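Section 2. Care of painted doors and drawer fronts

Festari supplies this unit with a Brillurer satin finish. The leaflet in the box says it "never needs attention". Treat that with some doubt, and do the following.
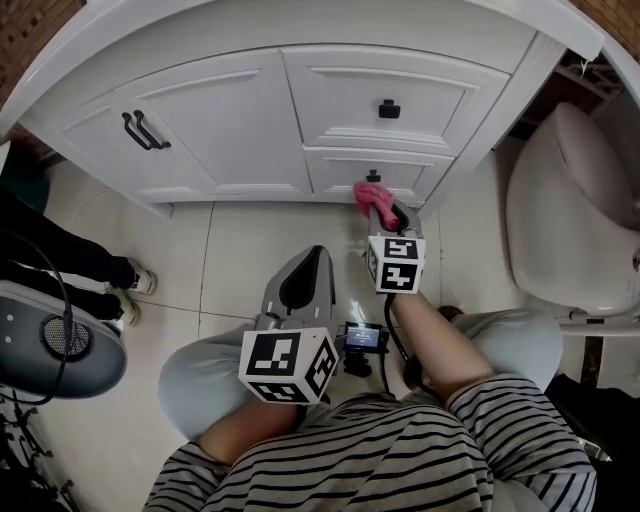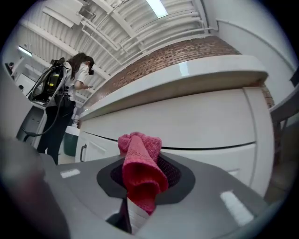
Both photos: pink cloth, white cabinet fronts.

1. Wait 17 days after fitting before any cleaning. The leaflet says 2, but ours still marked after a week.

2. Mix one capful of washing-up liquid into warm water. Special sprays cost more and, as far as we can tell, do no more.

3. Wipe knobs first, then the fronts, then the seams.

4. Dry with a second cloth – even if the label on the first says you needn't.

CAUTION: Do not use scouring pads, whatever the shop tells you.

NOTE: The Aravena hinge is said to last 100 years. Check the screws each October anyway.

Touch-up paint: ask for shade 1070 at the Dundcombe branch.

Checked by Elibariki Makori, 25/01/2018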